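Household Practice, Book Two
Gosville Edition, revised 14 Jul 2026

Chapter 13
Small Things on a Clear Surface

Before you start. You'll need chapter 3 for this one, the bit on wiping down, and the kit list at the back (page 566). If you skipped chapter 3, go and read the first half. The second half is mostly floors and can wait.

What this chapter covers
Choosing a surface. Bowls -- where they go and what they're for. Boxes, packets, tissues. Putting one thing next to another and leaving a gap. Clearing down again at the end, which takes longer than people plan for.

13.1 The surface

Any flat table will do. Light colours show the crumbs, dark colours show the dust, and both show rings if you put a mug down wet. In the Plindcombe classes we used plain pale tables with no cloth. Cloths come in chapter 14.

Clear it completely first. Not shoved to one end, clear. Post, keys, chargers, the pen that doesn't work. Put them in a tray and put the tray somewhere else, on a chair if there's nowhere better. Then wipe, then dry with a second cloth, then wait a minute or so and feel it with the flat of your hand. Still tacky? Wipe again with plain water. Old spray builds up.

Check the wobble. Push down on each corner in turn. Folded card under the short leg is fine for an afternoon, and proper felt pads for anything longer. A table that rocks will spoil every exercise in this chapter and you'll blame the bowl.

Height next. Stand at the long side with your arms loose. You should be able to set something down in the middle without leaning your hips on the edge. If you have to lean, work from the end instead, or work nearer to you. Children and anyone who is seated will want everything closer in than the book says, so move it in.

13.2 The bowl

A bowl is the easiest thing to place and teh easiest to place badly. Put it too near the edge and a sleeve has it off. Too far back and people reach across each other.

For a table used from one side, put it in front of you and a bit short of half way. For a table used from both sides, middle. That's the rule in this book, and other books differ. Tsolakis, the older course some of you will have done at school, has the bowl always dead centre, and if that's how you learned it then carry on, no marks lost.

Shallow bowls for things you pick out with fingers. Keys, wrapped sweets, clips, packets of tissues. Deep bowls for anything that rolls. Fruit can go in either, but watch the shallow ones with oranges.

Two hands to carry. One hand under, one at the side, thumb outside the rim. Lower it till the base touches and then let go with the side hand first. Sliding a bowl into place is allowed on a laminate top and not on varnish, unless there's felt on the base.

Empty first, always. Place the bowl empty, look at it, shift it, and only then fill. A full bowl gets left wherever it landed.

13.3 Bringing in the second thing

Now the packet or the box. Small ones are trickier than big ones, they weigh next to nothing and tip over on a rim or skid when you let go. Decide before you pick it up: in the bowl, or beside the bowl? Half in, half out is a stage on the way and you shouldn't stop there.

Look over the pictures below before you try the exercise. Same sort of set-up, pale top, one bowl.

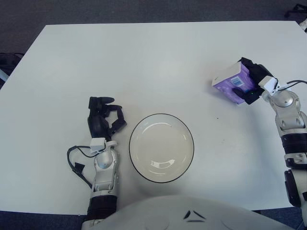 An empty bowl with a dark line round the rim, on a white table. 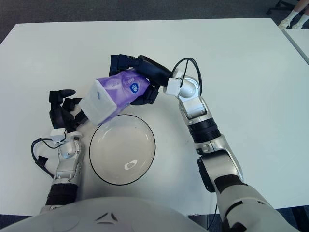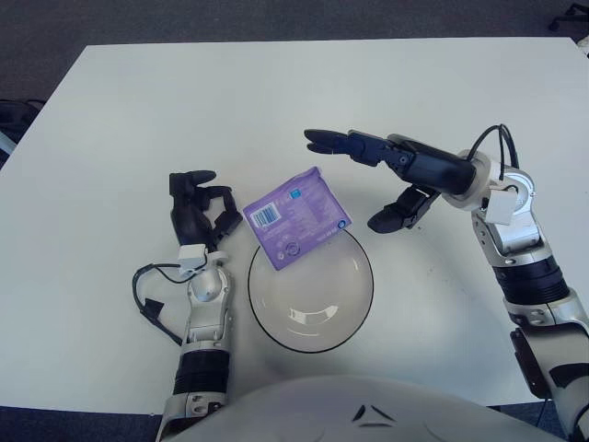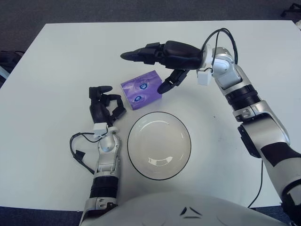 Should a small box of tissues go in the bowl or next to it?
Next to it, if people will be pulling tissues out while it sits there. The box needs a flat base under it or it lifts with every tissue. Use the bowl for storing or carrying a soft packet, provided the packet fits inside without bending and the bowl is dry.

Back to the placing. For beside-the-bowl, leave a gap wide enough for a hand to go down between the two, fingers straight. Tighter than that and you knock one when you reach for the other. Wider and they look like they belong to diferent people.

For in-the-bowl, come from above. Hold the packet by the two long edges, bring it over the middle, drop one end until it touches, then lay the rest down after it. Don't aim for the rim. If it does catch the rim, lift right off and start over, no nudging. Nudging tips light bowls.

Angles. A square box set square to the table edge looks tidy, and a box turned with one corner towards you is easier to grip from either side. Both are correct. Choose one and keep to it for the whole table. What reads as mess is mostly three things at three angles.

Labels: front if it's a label someone needs (dates, allergens, instructions), back if it's only a barcode. Turn it before you set it down.

13.4 Exercise: in, out, beside

Allow 18 minutes, including the wipe. One bowl, one small box or soft packet, one clear table. Work in pairs if you can, one placing and one watching from the far side.

Clear and dry the table.
Set the bowl empty.
Packet into the bowl, from above, no rim.
Packet out again and down beside the bowl. Check the gap with your hand.
Swap sides and do the lot again with the other hand.
Change over.

The watcher says nothing until the end. Then two remarks only -- one about the gap, one about the letting go. Write both in your notebook with the date. We come back to them in March, when the spring classes do trays.

Common faults. Letting go early. Looking at the next object before this one's down. Setting the box on the line where two tables meet, so one corner sits lower. Gripping the bowl with the thumb inside, fine for keys, bad for anything to be eaten. Also rushing the wipe, always the wipe.

Left-handed? Put the packet on the left of the bowl to begin with and ignore any drawing in this book that has it otherwise. The Tirnonetti workbook has mirrored sheets, ask for them at the start of term and not in the last week.

13.5 Clearing down

Reverse order. Last thing on, first thing off. Packets back in the cupboard, not left in the bowl "for now". Tissue boxes that are nearly empty get used up before a new one's opened, so keep the old one at the front of the shelf.

Then the bowl. Wash if it held food. If it only held packets, a dry cloth round the inside and one turn round under the rim, where the dust sits. Stack bowls only with others of the same size, a sheet of kitchen paper between if they're glass or have a painted edge. Never stack more than you can lift with one hand under the bottom one.

Wipe the table again, same two cloths. Bring the tray back, and go through it before you tip it out onto the table. Half of what's in there has a proper home and it isn't this table. The pen goes in the bin.

Words to know for the next section
Rim, base, well (the inside of the bowl, the low part), footprint (the patch of table a thing covers), reach (how far you can place without leaning), clear-down.

13.6 Several things at once

So far one bowl and one packet. Add a jug and everything shifts, becuase a jug has a handle and a handle has to point somewhere. Start by marking your reach.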